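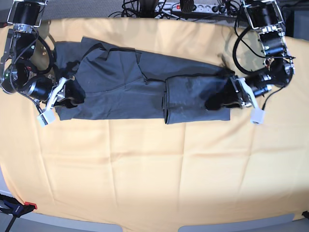
Brahim Hegazy wrote in to ask whether the Soltel 3000 can be used on dark cotton without leaving the fabric shiny, and whether it can take the place of an iron in a small apartment. The answer to the first part is yes, with care. The answer to the second depends on what is in the closet.

The Soltel 3000 is a handheld garment steamer with a heated metal faceplate. I bought mine from Porkano in December and have used it most mornings since then, on shirts, work pants, a wool coat and one set of lined curtains. This review covers the version on sale in February 2018, part number 2437 on the underside label. An earlier version had a plastic faceplate and a different trigger, and most of what follows does not apply to it.

Construction

The body is in two parts, a handle with the pump and switch, and a removable tank that clips on from below. The tank holds 230 milliliters. The filler opening has a rubber plug on a short tether, and the plug has to be pushed in until the rim sits flush. If it isn't, the tank drips down the wrist as soon as the unit is tilted. The clip itself is firm and shows no play after two months.

The cord leaves the handle through a swivel joint. It is long enough to work down a full-length coat without moving to another outlet. It is also stiff when cold, and it tends to pull the steamer over if the unit is set down on its base near the edge of a table. A wider base would have fixed this.

There is no on/off switch apart from the heat selector, which has low and high. Low does not produce enough steam for cotton. It is suitable for synthetics and for freshening wool, and I have found no other use for it.

Steam output

The pump is electric and runs as long as the trigger is held. Output on high is steady until the tank is nearly empty, at which point the pump becomes noticeably louder and the flow starts to pulse. Stop there and refill. Continuing gives you short bursts of hot water.

The unit spits for the first few seconds after the ready light comes on. Point it at the sink or a towel, hold the trigger until the flow is even, and then start on the garment. The manual from Soltel mentions this once, in small type, under maintenance.

Steam holes are arranged along the outer edge of the plate, leaving the center flat. With the plate pressed against cloth, the steam goes in at the edges and the center dries it. This works well on plackets and collars. It works poorly on pleats, where the edge you are trying to set is always under the flat part.

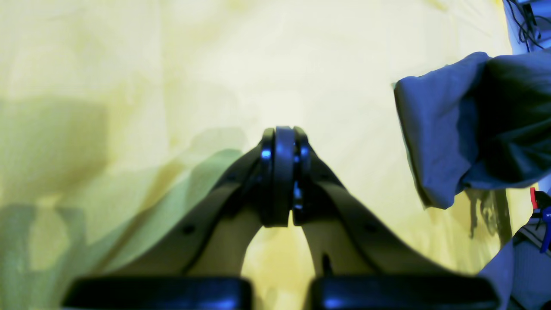
A comment under my earlier piece on the Oner steamer says that pressing the plate against the cloth defeats the purpose, and that a steamer should be held clear of the fabric at all times. For the Oner that is correct, as its head is not heated. The Soltel is built to touch. Held clear, it relaxes light wrinkles but leaves fold lines from storage in place. Pressed lightly, with the free hand pulling the hem down, it removes most of them in one pass and the rest in a second.

Dark fabric

Back to the question of shine. Shine on dark cotton and on wool blends comes from pressure and heat flattening the surface fibers. On high, with the plate held still, I was able to mark a scrap of black twill. Moving at a normal pace I was not. For pants I now turn them inside out, steam the seams and pocket bags first, turn them back and finish the front with the plate just off the cloth. No marks so far.

Lint is a separate matter. The supplied brush attachment snaps over the plate and is meant to lift the nap. It lifts lint as well, and then puts it back down a few inches further along. Use a lint roller before steaming, on dry fabric. The brush has been in its bag since the first week.

Scale and water

Our tap water is hard. After five weeks a white residue had formed around the two lowest holes. A cycle with the Benkirane descaler cleared it, although the unit smelled of citric acid for the next few tankfuls. I have used distilled water since and the residue has not come back. Soltel permits either.

Against an iron

For knits, dresses, jackets and anything with a lining, the steamer is faster, mostly through not having to set up the board. For a cotton dress shirt it is slower, and the cuffs never come out as crisp. Table linen is not worth attempting. The tank runs dry too often and the creases need weight as well as steam.

I have kept the iron - for shirts and napkins - and use the Soltel for everything else. Replacement plugs for the tank are sold separately, and it would be sensible to order one with the unit, as mine has already begun to tear at the tether.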